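手持夹爪在家采数据，叠衣服这一项大家是怎么录的？聊聊我这半个月的心得和困惑

楼主：棉花垛
发表于 2025年5月29日

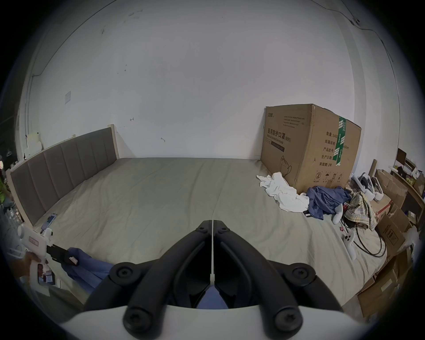 山脚的阿黎：先占个楼。叠衣服我录过一阵子，最想劝的一句是别急着追数量，先把“一条算从哪儿开始、到哪儿结束”想明白了再录，不然后面切片的时候真的会哭出来。楼主接着说，我搬凳子听。

棉花垛（楼主）：哈哈好，谢谢阿黎捧场，那我慢慢讲，我这人话多，大家多担待。

事情是这样的，我们几个人凑了个小项目，名字叫 Stilley，想攒一批在普通人家里整理衣物的示范，给学习模型用。双手的，左右各一只手持夹爪，就在卧室床上做，把堆着的衣服一件一件捏起来、抖开、摆平、叠好、放到一边。计划是 3000 条，到今天收了 2360 条，看上去快到头了吧？可是我越往后录心里越虚，所以上来跟大家讨教讨教。

我的困惑主要有这么几个。

一个是床上到底要不要收拾。刚开始那几天我特别勤快，每次开录前都把床清得干干净净，只放要叠的那几件。后来队友说你这样录出来的东西拿到别人家里肯定不灵，谁家床上没点杂物呀。我一想也对，就不收拾了，箱子、手机、头显、手柄，平时搁哪儿就搁哪儿。现在两种都有，混在一起，我又开始担心前后不统一会不会反而坏事。

再一个是衣服的种类。蓝的那一堆、格子衬衫、白色那团布，来来回回就是这些，我闭着眼睛都知道哪个领子在哪儿。人太熟了，动作就特别顺，顺得有点假。

还有一个是失败的要不要留。夹空了、夹起来又滑掉了、叠歪了重来，这种我之前全删了，现在有点后悔，大家怎么看？

二十七度半：你这三个问题我正好都踩过，挨个说说我的看法，不一定对哈。

杂物这个我投“不收拾”一票，而且建议再往前走一步，每录一小段就挪一挪。不用大挪，把箱子往旁边推一推，把手柄换个地方放就行。我们之前在 Cumura 那个项目里吃过亏，录的人图省事，一个下午背景一点没动，结果训练出来的策略像是认准了那个背景，桌角换一边就发愣，伸着手在那儿犹豫，看得人着急死了。

前后不统一倒不用太怕，你把每条属于哪种布置记下来就好，哪怕就一个字段，写“清”或者“乱”，以后想分开用也分得开。

山脚的阿黎：同意二十七度半说的记字段。不过“每一小段都挪”这个我想唱点反调，楼主是一个人录还是两个人录？要是一个人，两只手都占着，放下夹爪、挪东西、再拿起来、再对一遍起始姿势，这一套下来人很容易烦，一烦动作就毛躁，后面的质量反倒下去了。我自己的办法是每录完 28 条歇一次，歇的时候顺手把布置换掉，喝口水，甩甩手腕，再来。这个数没什么讲究，就是我手腕能撑到那儿。

棉花垛（楼主）：一个人录的！阿黎你太懂了，夹爪拿在手里刚开始不觉得，录到后半段手腕那个酸啊，虎口也胀。我有几天录到晚上，第二天切菜都不太利索。歇的时候换布置这个主意好，我明天就照着试。

慢火炖汤：路过插一句，可能不太中听，先给楼主倒杯茶。我觉得 3000 条这个目标本身就值得再想想。你衣服就那么几件，床就那么一张，再往上加条数，多出来的东西其实很有限。我宁愿你停在 2360，剩下的力气拿去借几件别人的衣服，或者换到沙发上、地垫上录。同样是录一条，换了地方的那条比老地方的金贵多了。

二十七度半：炖汤这话我赞成一半。换地方肯定好，可是叠衣服这种软塌塌的东西，同一件衣服每次堆下去的样子都不一样，褶子怎么走、袖子压在哪儿，次次都新鲜。所以同一件录很多遍并不算浪费，跟拿杯子放杯子那种任务不好比。我们当时光一件衬衫就反反复复录，后来看曲线还一直在往上走，走得慢一点罢了。

慢火炖汤：前提是每次真的是随手堆下去的呀。我看过不少人录的，叠完了拎起来往床上一扔，扔的手势都一样，堆出来的形状也就那么两三种，领子老朝着一边。楼主你回去翻翻自己的，看看是不是这样，我猜八成是。

棉花垛（楼主）：……刚去翻了，被炖汤老师说中了，脸红。我确实习惯右手一甩，衣服老是领子朝墙那边落下去。前面那么多条我都没留意过，唉。

那请教一下，怎么才能堆得“随手”呢？越想着要随手越不随手。

山脚的阿黎：我的土办法是找个袋子，衣服全塞进去，捏紧了晃几下，倒过来一抖，掉成什么样就什么样，掉下来以后忍住别去整理它！这个忍住最难，人的手总忍不住去扯一下袖子。

小满吃杏：我刚入门，一直潜水，这个帖子看得好过瘾，忍不住冒个泡。想问一个特别基础的问题，你们录的时候眼睛看哪里呀？我总是看着自己的手，可是带我的前辈说应该想着夹爪上的相机能看到什么，我一想这个就不会动了，跟突然去想怎么走路一样。

二十七度半：小满别慌，都是这么过来的。我的建议是头几天别想相机，先把动作做顺，然后花一个晚上回看自己的录像，你会发现有些时候夹爪怼得太近，满眼都是布，什么边角都看不见。回看过几次以后，手自己会记住要留一点距离，伸过去之前稍微停一停，让它先“看一眼”。这一停不用长，自然一点就好，也别停成习惯性的卡顿，模型会连卡顿一起学走的，这个我们真遇到过，夹爪每次下去之前都顿一下，像个老干部。

慢火炖汤：补充一点给小满，双手的时候还要注意一只手别挡另一只手。叠衣服最容易犯，右手夹着边往中间折，左手还杵在中间没走开。人自己心里有数不会撞，可是学习的时候那一段看出去就是黑乎乎一片夹指。让左手早点让开，或者换个角度压着布。

小满吃杏：记下了记下了，谢谢两位老师！今晚就去回看，已经做好被自己丑哭的准备。

棉花垛（楼主）：小满加油，我们一起丑哭。

对了，我第三个问题还没人接呢，失败的那些，留还是删？

山脚的阿黎：我是留派。夹滑了再夹回来的那种尤其要留，整条里面最值钱的就是那个“再夹回来”。你全删了，模型就从来没见过衣服掉下去以后该怎么办，掉一次它就懵了。只有那种彻底乱套的，比如接电话去了，或者定位飘了，才删。

慢火炖汤：我是删派，至少先别混进主集里。我在 Graltlow 那批数据上的体会是，失败的留多了，它会把“先滑一下”也当成流程的一部分，好好的衣服非要夹两遍。要留也得把滑掉的那一小截标出来，从恢复的地方开始用。

山脚的阿黎：标出来当然最好，可是楼主一个人，又要录又要切又要标，哪儿来那么多工夫呢。不标也比删了强，我还是这个意见。

慢火炖汤：那咱俩这个就谈不拢了，哈哈。我宁愿少也要干净。

二十七度半：我来和个稀泥。楼主先别急着全标，从后面新录的里头挑 300 条，带恢复动作的都算，认认真真标好，单独放一个文件夹。训练的时候先不加它跑一遍，再加进去跑一遍，看看差多少，再决定要不要往下标。你们两位的经验来自不同的夹爪、不同的任务，吵到过年也吵不出来的。

棉花垛（楼主）：这个办法我喜欢，300 条我咬咬牙标得动。删掉的那些有一部分还在旧硬盘里，没清空，我回头捞捞看能救回多少。

再汇报一下我们现在用的流程，大家帮忙挑挑毛病。开录前先对一遍两只夹爪的开合，捏到底、松到头，各来几次，然后两只并在一起举到胸前停一下，这算起点。做完以后再举回胸前停一下，算终点。切片用的是队友写的小工具，叫 Pastor，按胸前停顿那一下自动切，大部分时候挺准，就是我偶尔中途停下来发呆，它就给我切成两截。

二十七度半：起止姿势这样挺好的。误切的话让 Pastor 多看一个条件，两只夹爪都完全张开才算，你发呆的时候手里多半还夹着衣服呢。

棉花垛（楼主）：对哦！！我怎么没想到，马上去跟队友说。

山脚的阿黎：还有啊，把蓝色衣服和灰绿床单那种颜色接近的组合也记一笔，回头要是发现抓边抓不准，可以先从这里查。我之前有一条床单和毛巾颜色太近，查了两个晚上才想到是它。

慢火炖汤：这条我跟阿黎意见一致，难得。另外楼主有空换条深色床单录一批吧，家里总有的。

棉花垛（楼主）：有一条藏青的压在柜子底下，明天翻出来。那我先去改切片条件、捞硬盘，等 300 条标完、两遍都跑完了，再回这个帖子贴结果，到时候你们两位再接着吵。

小满吃杏：蹲一个结果，顺便问下晃衣服的那个袋子要多大的呀？

山脚的阿黎：能装下被套的那种就行，太小了衣服会团成一个球，倒出来还是一个球。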